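Notebook, packing hall and sim bench
08/10/2025

Carried over from yesterday: Firnen cell still throws the gate fault when the door is closed by anyone under a certain level of annoyance. Slammed it twice, fault cleared. Wrote "adjust switch" on the board under the other "adjust switch."

Morning was the hand-over meeting with the packers on line 7. I had prepared slides. They had prepared questions, and theirs were better. Ellery wants the arm doing mixed hampers by March, and the packers wanted to know what they'd be doing in March. I said "supervising the cell," and a woman from the night shift asked whether supervising meant standing next to it picking up what it drops. I said it would be a broader role than that. She wrote something down. I would like to see what she wrote down.

Things they raised, put here before I tidy them into something management can enjoy:

The pace. At present a fast packer carries a slow one for an hour and it comes out even by lunch. With a cell on the line there's a number on a screen and it belongs to whoever is logged in. Asked Lachlan Waaka if the login could be per shift. He says Orkus only bills per named user. So we are about to change how people treat each other on a line because of a license.

The talking. They talk all day across the bench. The guarding as drawn puts a polycarbonate panel right down the middle of it. I moved the panel on the drawing after the meeting; costs us 55 mm of reach on the left, which I'll take out of the arm's share.

The bruising. Every one of them can tell a soft pear through a glove. We have a current reading off the gripper and a threshold that I picked on a Friday. They offered to teach "the robot" about pears. I accepted on its behalf. Need to find out how to pay them for it, which HR says is not a category.

Grading. They'd like to keep grading. I'd like them to keep grading too, as the alternative is me.

Afternoon, sim. Orivau scene loaded on the third try. Physics step was still set from the bottle tests, so the first run had the fruit sinking gently into the tabletop like it was tired. Put it back to the old value and reran from the clean checkpoint.

Grasp log, short version. Top approach only. The side approach is off until we've sorted the elbow, which has opinions about anything standing on the table. Closing force at the low setting. Run 20 is the one I kept. Didn't bother with lift-height statistics today, this was only to see where the fingers land when there's other stuff close by.

Where they land matters because of the bench. On the real one the hamper goods don't arrive in a polite row. The packers lay them out in the order they'll go in the box, heavy at the back, and it looks like a mess to anyone who hasn't done it. My first layout in sim was a grid. I showed it to the packers at the meeting and there was a silence I recognized from school plays. So the tests now use a crowded table and I've stopped calling it clutter in the documents. It's called the layout. It was always called that, by them.
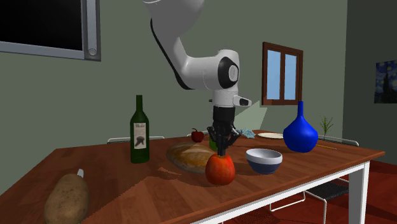

Sim, run 20. Fingers closed on the apple from the top, bread and bottle left standing in as neighbors.

Notes on that one. Contact is high on the fruit. In sim that's fine, sim apples have no stems to speak of and no customers. On the bench I'd want it lower, and lower means fingers down between the goods, which is where the packers' hands go without thinking. Asked one of them at tea how she does it. She said you tip the thing beside it with your little finger. We do not have a little finger. Added to wish list, below "second arm" and above "window."

Sent the picture to Lachlan, who replied asking who was having dinner. Then sent it to the line lead, who asked why you'd start with the apple when the bread is right there and you'd obviously never put an apple in before you knew where the bread was going. She's right. The planner picks by confidence score and has no idea there's a box. Ticket 1658 opened, title "planner has no idea there is a box." Expect to be asked to reword it.

To do:

Reword 1658.

Sequence input from the packers. Half a shift watching, with a notebook, phone away. Ask first, last time I just appeared behind people with a stopwatch and it took weeks to be offered a biscuit again.

Rerun with contact point lowered, same layout, same force. Then one with the neighbors closer in.

Panel drawing back to Firnen with the new position. They will say it was signed off. It was signed off by me, and I've met me.

Find out from Orkus what a shared login costs, and who here would sign for it.

Tell night shift about the pear sessions in person. They heard about the whole cell off a poster last time, and the poster had a typo in it.

Gate fault came back at ten to five. Slammed it.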